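prosholm-kitchen
Notes and data for the kitchen arm build, shared workshop bench 2. Work in progress, expect gaps.

What it is
One white arm, one gripper, a table of kitchen bits. Driven by hand from the Stumus controller, logged by a small script. 1,460 runs so far, each with a top view and a wrist view.

Bench layout
Oven to the right with its door facing the arm, food and small bits in the middle. Keep cables out of the reach area if you can – we mostly don't.

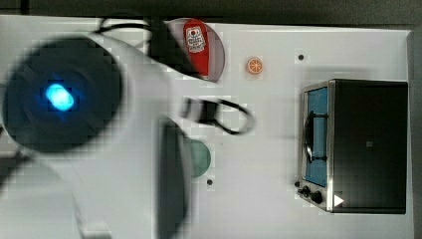
Top view, arm moving. Ketchup, orange slice, toaster oven.

Folders
runs/ – one folder per run, both views plus joint log
calib/ – camera offsets, redo after any knock
bad/ – aborted runs, kept for now

Setting up
Power on the arm first, then the controller. Run start.sh from the top folder. If the wrist view freezes, unplug and replug, dont restart the whole thing. Varkusov mount needs its screws checked every Tuesday, they work loose.

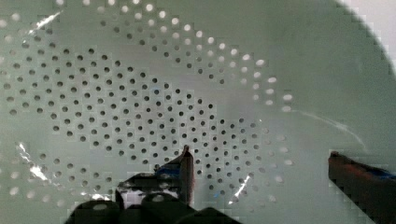 Wrist view is saved as it comes, no cropping, no colour fix. Glare on shiny plastic is common and the depth guess goes wrong there. Run 41 has a clock slip between the two views, skip it.

To do
– swap to Ibarra finger pads, order placed in July
– get to 3,000 runs
– write a propper loader
– sort out bad/

Licence
Free to use, say where you got it.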